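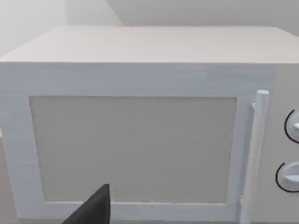
Central de Apoio Flandard
Registo de ocorrência: quadro elétrico da copa, piso 2
Edifício Sturnilska
Estado: em acompanhamento
Prioridade: média
Abertura: sábado, 29 de julho de 2023

Descrição apresentada pelo requerente

O disjuntor do circuito de tomadas da copa dispara durante a hora de almoço, deixando sem alimentação a bancada, o frigorífico e a máquina de água. O rearme é possível de imediato, mas o disparo repete-se na maior parte dos dias úteis. A iluminação não é afetada. Solicita-se intervenção com brevidade, dado que o frigorífico guarda refeições dos colaboradores.

Primeira resposta da Central

Agradecemos o contacto. Para efeitos de triagem, solicita-se a indicação dos equipamentos ligados no momento do disparo e a confirmação de que não são utilizadas extensões múltiplas. Até à visita técnica, o disjuntor não deverá ser rearmado mais de uma vez por ocorrência.

Informação complementar do requerente

Encontram-se habitualmente ligados o micro-ondas, a chaleira, a torradeira e o frigorífico. Existe uma extensão atrás do frigorífico, instalada antes da ocupação atual do piso. O disparo ocorre quase sempre com a chaleira e a torradeira em funcionamento simultâneo.

Visita técnica

Foi inspecionado o quadro parcial do piso 2. O circuito de tomadas da copa está protegido por disjuntor de 16 A e alimenta também duas tomadas do corredor, facto que não consta do esquema afixado na porta do quadro. O diferencial respondeu corretamente ao ensaio. Não se detetaram sinais de aquecimento nos terminais. Ensaio de isolamento dentro dos limites.

Com a chaleira, a torradeira e o micro-ondas ligados em conjunto, a potência pedida ultrapassou 3.000 W e, com o arranque do compressor do frigorífico, o disjuntor atuou. Repetido o ensaio sem a torradeira, o circuito manteve-se estável durante 12 minutos.

Diagnóstico

Sobrecarga do circuito. Não foi identificada avaria em qualquer dos aparelhos. A substituição do disjuntor por outro de calibre superior não é admissível com a secção de cabo existente.

Medidas aplicadas

Retirada a extensão. Frigorífico transferido para a tomada da parede norte, pertencente a outro circuito. Etiquetas do quadro corrigidas.

Medidas propostas

Instalação de um circuito dedicado à bancada, com disjuntor próprio. O orçamento foi pedido à Farah e aguarda aprovação da administração do edifício. Enquanto a obra não for executada, a chaleira e a torradeira não devem funcionar em simultâneo.

Nota de acompanhamento

O requerente comunicou um novo disparo. Apurou-se que fora ligado um aquecedor portátil a uma das tomadas do corredor. O aparelho foi retirado e o piso foi informado por circular interna.

Pendências

Aprovação do orçamento. Atualização do esquema unifilar na plataforma Flevero. Verificação do quadro do piso 3, de construção idêntica, prevista para outubro.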